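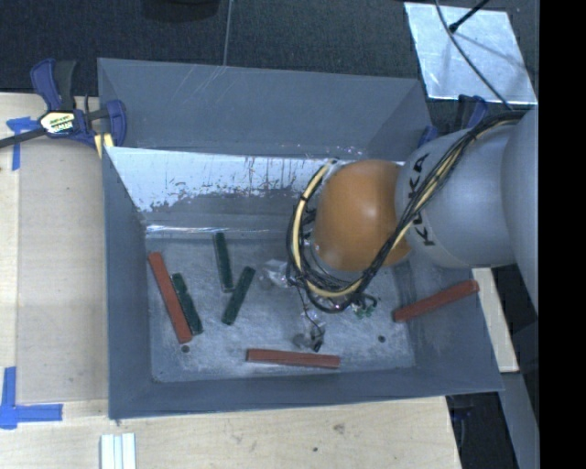

Gilline opens orders for Forkamell bin-picking kit

Gilline has opened orders for Forkamell, a bin-picking kit sold as a bundle of gripper hardware, mounting parts and planning software for robot arms that a customer already owns. Shipments are due to start in March. The kit is aimed at small integrators and at teaching and test labs, which until now have mostly bought these parts separately and written the connecting code themselves.

The base kit costs $2998. A software-only license, for users who already have a working gripper, costs $963 a year per arm. Both prices exclude tax and freight.

What is in the kit

The base kit contains a two-finger gripper, an adapter plate, a cable set with ties and strain reliefs, a printed setup guide and a license for the planner, which Gilline calls Hinojosa. The license in the base kit covers one arm and does not expire, but updates are included for the first year only. After that, updates are billed separately.

The bin, the arm, the camera and the computer are not included. Gilline publishes a list of supported arms and controllers and asks buyers to check the controller software version as well as the arm model before ordering. Adapter plates are matched to the flange at the time of order and cannot be exchanged once opened.

Fingertips are sold in pairs and are treated as wear parts. One pair ships on the gripper and one spare pair is in the box.

How the planner works

Hinojosa takes a depth image of the bin, fits simple shapes to what it finds and ranks the possible grasps. Each candidate is then checked against a model of the bin walls, the gripper body and the last two links of the arm. Candidates that would bring any of these into contact are dropped. The highest-ranked grasp that survives is sent to the controller as a path.

The wall check is the main change from the preview version that Gilline handed to test users last year. The earlier planner modeled the bin as a flat-bottomed box with vertical sides. On bins with sloped walls it rejected reachable parts near the base and accepted some grasps near the rim that it should not have. The new version lets the user enter a separate angle for each wall.

"Parts on the floor of a bin were already the easy case," said Nahom Weldu, product lead for Forkamell at Gilline. "A part leaning on a sloped wall is harder. It sits at an angle, the wall is right behind it, and the wrist has to tilt to reach it. We spent most of the last release on that."

Gilline's reference task uses rectangular blocks in two lengths, colored so that an operator can check the sort by eye. Long blocks are red and short blocks are dark green.

[The planner itself does not use color. It separates the two types by length, and the color can be ignored or changed without retraining.]

A full planning cycle is limited to 30 seconds by default. If no valid grasp is found in that time, the arm returns to its home position and the software asks for a new image. The limit can be changed in the settings file. In the preview version it was fixed.

Cable routing

The setup guide gives more space to cables than to any other subject. Gripper and sensor lines run outside the arm on most supported models, and the guide asks for a free loop at the wrist joint, tied on both sides, so that the joint can turn without pulling on the connectors. The loop has to be included in the collision model as a padded zone around the joint. Leaving it out is the most common setup fault reported by preview users, according to Weldu.

The padding has a cost. It makes the wrist wider as far as the planner is concerned, which rules out some grasps in the corners of a narrow bin. Users can reduce the zone, but the software logs the change and shows a warning at start-up.

Bin position

Forkamell assumes that the bin does not move between the calibration step and the last pick. The guide calls for the bin to be clamped to the table and for its position to be marked with tape, so that it can be put back after cleaning. Recalibration is needed if the bin is shifted. There is no automatic check for this in the current release – Weldu said one is planned but gave no date.

Preview results

Brastance, an integrator that took part in the preview, ran the kit at 22 sites and has posted its notes on the process. The notes are favorable on installation and mixed on the documentation. Brastance reports that the calibration chapter assumes the reader has done the procedure before, and that error messages from the controller are passed through without explanation. Gilline says the chapter has been rewritten for the shipping version.

Brastance also found that shiny or scuffed metal floors produced gaps in the depth image under strong overhead light. Its advice is to diffuse the light before changing any camera settings.

Limits

The kit handles rigid parts only. Bags, cables and soft packaging are outside the supported range, as are parts that hook into each other. Mixed bins are limited to shapes that have been entered in the part list before the run starts. Forkamell is not rated for use next to people without guarding, and the buyer is responsible for the risk assessment of the finished cell.

Support is by email on the base kit. Phone support and on-site commissioning are quoted separately. Orders are placed through Gilline's web store or through Brastance, which will act as reseller for customers who want the kit installed.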